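Bitia Forum > Handhabung und Greifer > Teachen und Teleoperation
Thema: Ringförmige Teile per Fernsteuerung vormachen, Griff am Rand oder über alles?

kabelbinder_ost
Mitglied
Verfasst am 3. April 2021

Hallo zusammen,

wir nehmen zurzeit Vorführungen für eine Sortieraufgabe auf, zwei Arme, ferngesteuert, mit der Aufnahmesoftware von Lomdale. Die Aufgabe ist simpel. In der roten Wanne liegen Teile aus dem Schaltschrankbau und eine Rolle Klebeband, die Rolle soll in die blaue Wanne. Die Elektroteile bleiben, wo sie sind, und sollen möglichst nicht verschoben werden. Der linke Arm greift, der rechte hat in dieser Aufgabe nichts zu tun und steht offen neben der blauen Wanne.

Bisher haben wir 175 Durchgänge aufgenommen, davon 142 brauchbar. Der Rest ist aussortiert, meistens ist die Rolle beim Anheben weggekippt. Mit den 142 haben wir ein erstes Modell trainiert. Das fährt sauber an, bleibt dann über der Rolle stehen und zittert. Manchmal greift es mitten ins Loch und schließt dort, ohne etwas zu fassen.

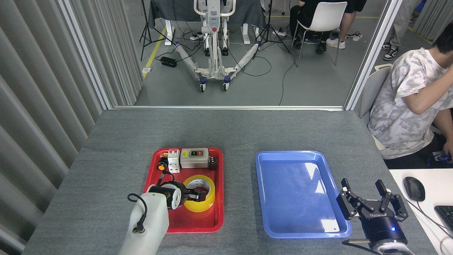
Lesezeit: 6 Minuten | Antworten: 11

Am linken Arm sitzt ein Greifer mit schwarzen Fingern, rechts ein Robotiq mit zwei Fingern. Gesteuert wird mit Handgeräten, eins pro Arm. Den Tisch haben wir mit grauem Stoff bezogen, damit nichts rutscht.

Meine Fragen:
1. Greift ihr so eine Rolle am Rand (ein Finger innen im Kern, einer außen) oder quer über den ganzen Durchmesser?
2. Lasst ihr die Bediener selbst entscheiden oder gebt ihr den Griff vor?
3. Wie viele Durchgänge braucht man für so etwas, wenn die Rolle jedes Mal woanders liegt?

Danke schon mal.

----------

frästisch
Mitglied

Zu 1: am Rand, wenn die Finger in den Kern passen. Über alles geht nur, wenn der Hub reicht, und bei einer vollen Rolle wird das bei vielen Greifern knapp. Bei einer angefangenen Rolle ändert sich dazu noch der Außendurchmesser, der Kern bleibt gleich.

Zu 2: vorgeben. Unbedingt.

----------

Ulmenweg7
Moderator

Das Zittern über der Rolle kenne ich. Wenn in den Daten beide Griffe vorkommen, einmal Rand links und einmal Rand rechts, dann mittelt ein einfaches Modell dazwischen, und die Mitte zwischen linkem und rechtem Rand ist das Loch. Passt genau zu deinem zweiten Fehlerbild.

Schau mal nach, auf welcher Seite des Rings deine Leute zugreifen. Ich tippe auf bunt gemischt.

----------

kabelbinder_ost
Mitglied

Habe nachgesehen. In 50 Durchgängen wird der Rand auf der Seite zur blauen Wanne gegriffen, in 78 auf der Seite, die zum Arm zeigt. Die übrigen sind über alles gegriffen oder irgendwo dazwischen. Wir haben mehrere Bediener, und jeder macht es so, wie es ihm in der Hand liegt.

Also neu aufnehmen?

----------

Ulmenweg7
Moderator

Nicht gleich alles wegwerfen. Nimm die 78 als Grundstock, trainiere nur darauf und sieh dir an, ob das Zittern verschwindet. Kostet dich eine Nacht Rechenzeit. Wenn es besser wird, weißt du, woran es lag, und nimmst danach gezielt in dieser Art weiter auf.

----------

grobmotoriker
Mitglied

Sehe ich anders. Wenn man alles auf eine Griffart eindampft, funktioniert es am Ende genau für die Lagen, in denen diese Griffart bequem ist. Liegt die Rolle mit der Armseite dicht an der Wannenwand, kommt der äußere Finger nicht mehr runter. Dann muss man auf der anderen Seite greifen, und das hat das Modell dann nie gesehen.

Besser ist ein Modell, das mit mehreren Lösungen umgehen kann. Gibt es ja. Die Daten würde ich so lassen, wie Menschen sie vormachen.

----------

frästisch
Mitglied

@grobmotoriker: mit 142 Durchgängen? Viel Glück. Das mag mit dem Zehnfachen gehen. Bei kleinen Mengen zählt Gleichmäßigkeit mehr als Vielfalt.

----------

grobmotoriker
Mitglied

Wir haben es mit weniger gemacht, bei Steckverbindern. Kommt auf das Modell an. Und man kann eine Regel vorgeben, die beide Fälle abdeckt: normal Armseite, bei Wandnähe die Gegenseite. Dann ist es gleichmäßig, und der Sonderfall ist trotzdem drin. Der Bediener muss die Regel halt kennen und sich daran halten.

----------

kabelbinder_ost
Mitglied

Die Regel gefällt mir. Ich habe sie heute ausgedruckt und wir haben neu angefangen aufzunehmen. Griff am Rand, ein Finger in den weißen Kern, Greifer senkrecht, so weit es geht.
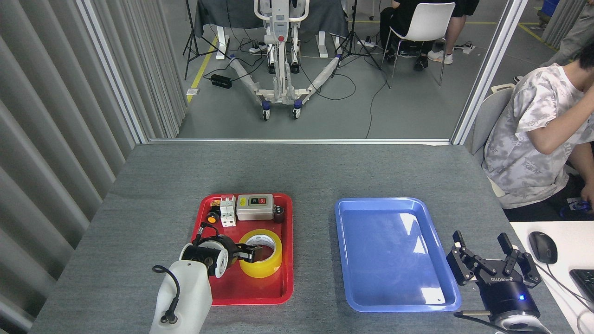 Linker Greifer am Rand der Klebebandrolle in der roten Wanne, die blaue ist noch leer.

Die Elektroteile haben wir an der hinteren Seite der Wanne stehen lassen. Tastergehäuse, Sicherungsautomat, Leuchtmelder, Kondensator und Kleinkram. Vorne hat die Rolle dadurch Platz.

Noch etwas ist mir beim Durchsehen der alten Aufnahmen aufgefallen. Manche Bediener halten vor dem Schließen lange an und korrigieren in winzigen Schritten. In den Daten sind das sehr viele Zeitpunkte, an denen der Arm praktisch steht. Kann es sein, dass das Stehenbleiben daher kommt?

----------

Ulmenweg7
Moderator

Ja, das kann gut sein. Das Modell lernt an der Stelle: stehen bleiben. Und es kommt aus dem Zustand nicht mehr heraus, wenn es keine Vorgeschichte sieht, denn vor und während der Pause sehen die Kamerabilder gleich aus.

Zwei Möglichkeiten. Entweder Pausen nachträglich herausschneiden (Zeitpunkte löschen, an denen sich weder Arm noch Greiferöffnung über eine kleine Schwelle hinaus ändern) oder die Leute üben lassen, bis sie flüssig greifen. Ich würde beides machen. Beim Herausschneiden aufpassen, dass das Schließen des Greifers drinbleibt. Da steht der Arm auch, das Schließen brauchst du aber.

----------

lötfahne
Neu hier

Kurze Zwischenfrage, ich mache das erst seit ein paar Wochen. Wir führen unseren Arm direkt mit der Hand, also Gelenke weich schalten und schieben. Ist die Fernsteuerung dem überlegen? Bei uns fühlt sich das Handführen sehr viel genauer an, ich merke ja sofort, wenn ich irgendwo anstoße.

----------

frästisch
Mitglied

Genauer ist es schon. Aber deine Hände sind in jedem Kamerabild drin, und später im Betrieb sind sie weg. Wenn das Modell mit Kameras arbeiten soll, ist das ein Problem. Wenn du nur Bahnpunkte abfährst und ohne Kamera wiederholst, ist Handführen völlig in Ordnung und geht schneller.

----------

grobmotoriker
Mitglied

Bei zwei Armen kommt dazu, dass man mit einer Hand pro Arm kaum sieben Gelenke und einen Greifer gleichzeitig führen kann. Mit einem Arm und einem Taster für den Greifer geht es.

Was bei der Fernsteuerung fehlt, ist das Gefühl für die Kraft. Wir haben uns am Anfang zwei Fingerpolster ruiniert, weil der Bediener nicht gemerkt hat, dass er auf den Wannenboden drückt. Seitdem ist die Kraft nach unten begrenzt, und wer neu ist, fährt erst mal mit halber Geschwindigkeit.

----------

lötfahne
Neu hier

Danke euch beiden. Dann werden wir das wohl umstellen. Bei uns sind Kameras fest eingeplant. Die Handgeräte von Dedudero liegen hier noch originalverpackt im Schrank, taugen die?

----------

frästisch
Mitglied

Taugen, wenn du die Totzone kleiner stellst. Im Auslieferungszustand ruckt es beim Anfahren. Und lass den Arm nur folgen, solange eine Taste gedrückt ist, sonst fährt er mit, wenn du das Gerät ablegst. Alles Weitere bitte in einem eigenen Thema.

----------

kabelbinder_ost
Mitglied

Rückmeldung von mir. Training nur mit den 78 Durchgängen, Pausen herausgeschnitten: Das Zittern ist weg. Der Griff ins Leere kommt noch vor, aber deutlich seltener, vor allem wenn die Rolle weit vorne liegt. Da haben wir auch kaum Aufnahmen.

Was gar nicht geht, ist die Rolle dicht an der Wand. Da fährt er stur auf die Armseite und drückt den Finger auf den Wannenrand. Insofern hatte grobmotoriker recht.

----------

grobmotoriker
Mitglied

Sag ich doch. Nehmt für die Wandlagen gleich eine eigene Serie auf. Rolle bewusst an alle vier Seiten legen und in die Ecken, dazu einmal mit und einmal ohne Nachbarteil in der Nähe. Und auch ein paar Durchgänge, bei denen der Griff erst danebengeht und der Bediener neu ansetzt. Die sortieren viele aus, dabei lernt das Modell gerade daraus, wie es wieder zurückkommt.

----------

frästisch
Mitglied

Beim letzten Punkt bin ich vorsichtig. Wenn der Fehlgriff mit in den Daten ist, lernt es den Fehlgriff auch. Wir schneiden den Anfang weg und behalten nur die Korrektur, also ab dem Moment, in dem der Bediener merkt, dass es nicht passt. Ist Handarbeit und nervt.

----------

Ulmenweg7
Moderator

Oder man startet absichtlich aus der falschen Stellung. Arm von Hand neben die Rolle fahren, dann Aufnahme starten, dann vormachen, wie man von dort zum richtigen Griff kommt. Spart das Schneiden.

Noch ein Punkt zur Wanne: Die Böden spiegeln je nach Licht ziemlich, auf deinem ersten Bild sieht man auf der blauen einen hellen Fleck. Wenn ihr zu verschiedenen Tageszeiten aufnehmt, ist das gut für die Daten. Wenn ihr immer nur vormittags aufnehmt, testet bitte auch mal am Abend, bevor ihr euch auf die Ergebnisse verlasst. In Tovar hatten wir eine Anlage, die lief den ganzen Sommer, und im September bei tiefer stehender Sonne ging die Trefferquote runter. Hat eine Weile gedauert, bis wir auf das Fenster gekommen sind.

----------

kabelbinder_ost
Mitglied

Start aus der falschen Stellung probieren wir als Nächstes, das klingt nach dem geringsten Aufwand. Licht: Wir haben tatsächlich fast nur vormittags aufgenommen. Vorhang zu wäre eine Möglichkeit, aber dann müssten wir auch später immer den Vorhang zumachen.

Ich melde mich, wenn die Wandserie durch ist.

----------

Seite 1 von 1
Du musst angemeldet sein, um auf dieses Thema zu antworten.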